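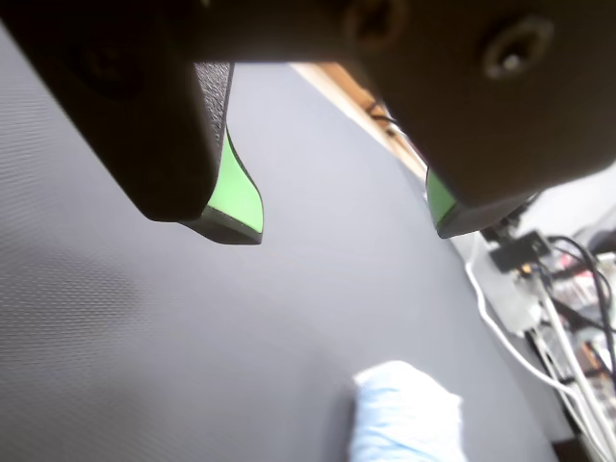 The two-finger gripper with its green pads, above the bench at Kurevholm.

Fonport gripper kit: our notes after 11 weeks

Many readers wrote to us in the winter to ask if the Fonport kit is worth the money for a small workshop. We promised an answer when we had used it enough, and now we think we have. We had the kit on our own bench at Kurevholm for 11 weeks, and in this time it was used by three of us, with different patience.

First, what you pay for. The kit comes in one box and contains the gripper with two fingers, a set of spare pads, the mounting plate, the cables and one year of access to the teaching software. The price is 315 a month if you rent it, with a minimum of 3 months. It can also be bought, but Fonport gives this price only on request, and we did not find the request form very quick. Our first message was answered after nine days. The arm is not included. If you have no arm already, this is a much bigger decision and our notes will help you only in part.

The mounting took us one afternoon. The paper manual is good until the page about the cable, where the drawing shows an older connector. We wrote to Fonport about it and they sent a corrected page the next morning, so please ask for this page before you begin. The screws are easy to reach when the fingers are open. You will need a longer key than the one in the box.

We wanted to know how the gripper behaves with soft things. With hard parts almost every gripper on the market does well, and our readers at the packing shops know this better than we do. Textile is another matter. A cloth changes its shape each time you touch it, and yarn can lose its form if it is pressed too much. So we chose small cloths and bundles of yarn, and we made about 3,000 picks with them in total. The software keeps the list by itself, and we were grateful for that.

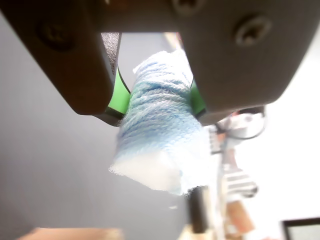
With yarn we were pleased. The pads are soft enough that they give a little around the bundle, and after we had lowered the closing force to the second step, we did not find broken strands any more. On the factory setting we did find them, mostly at the ends of the bundle. It is a pity that the low setting is hidden in the third menu, and that the software forgets it when you change the user. We hope this will be repaired in the next version.

With cloth the result was more mixed. If the cloth is crumpled, there is a fold to take and the gripper takes it well. If the cloth lies flat, the fingers often slide over it and close on air. We tried a lower approach, which helped, but then the tips rub on the table and the pads become dirty sooner. Our colleagues at Temudley, who rent the same kit, put a thin foam mat on their table and they are content with it. We have not tried the mat ourselves.

The pads are the part which you will change most often. Ours were still usable at the end, but the left one had become shiny and held less. A new pair clips in without tools in a few minutes. Please wipe them with a slightly damp cloth only. Alcohol makes them hard, and the manual mentions this in very small letters on the last page.

Service is given from the Čierny office, by telephone in the morning and by e-mail for the rest of the day. We called four times. The people were polite and knew the product, and once they stayed on the line with us until the software started again.

We would rent the kit again for yarn, small rolls and similar soft goods. For flat cloth we would ask for a trial month first, which Fonport offers to members of this newsletter until the end of February. Mention the newsletter when you write to them, and ask also for the longer key.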